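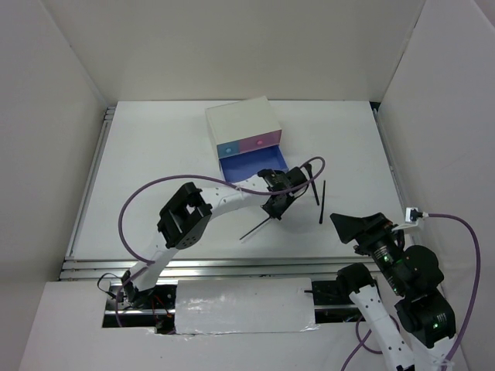
Chapter 6
Small Drawers and What Ends Up in Them

Every household has a drawer that has stopped meaning anything. It began as the place for stamps. By May it held a bicycle key, two dead batteries, a tape measure, and a birthday candle shaped like the number 8, and whoever opened it had to shake it a little first.

The last chapter dealt with closets, where the trouble is mostly height. A small drawer cabinet, the kind that sits on a desk or a shelf, is a humbler problem and a more stubborn one. It takes up so little room that people buy it before deciding what it is for. Niilo Tikkanen, who spent years fitting out shops for Brovier, used to ask customers to bring in the things first and choose the cabinet second. Most of them bought the cabinet and went home.

Suppose you have a cabinet with two little drawers side by side on top and one wide drawer below, each front a different color. It is tempting to think the colors will do the sorting. They won't, though they do help with remembering. "Pins are in the blue one" is easier to say across a room than "pins are in the upper left," and it survives the day someone turns the cabinet to face the window. It does less well when two of the fronts are blue, in which case you are back to pointing.

Width matters more. Long, thin things such as pencils, skewers, and paintbrushes belong in the wide drawer, lying flat. Put them in a narrow one at a slant and they will jam against the front the first time you pull the knob. Small round things want the narrow drawers, where they have less room to roll.

Before you read on, pull out one drawer at home and empty it onto a table. Leave it open. Make a pile of whatever you have used in the past month and a second pile of whatever you can name. The third pile, which will be the largest, is the subject of Section 6.1.

Terms used in this chapter: front, runner, divider, overflow, stray.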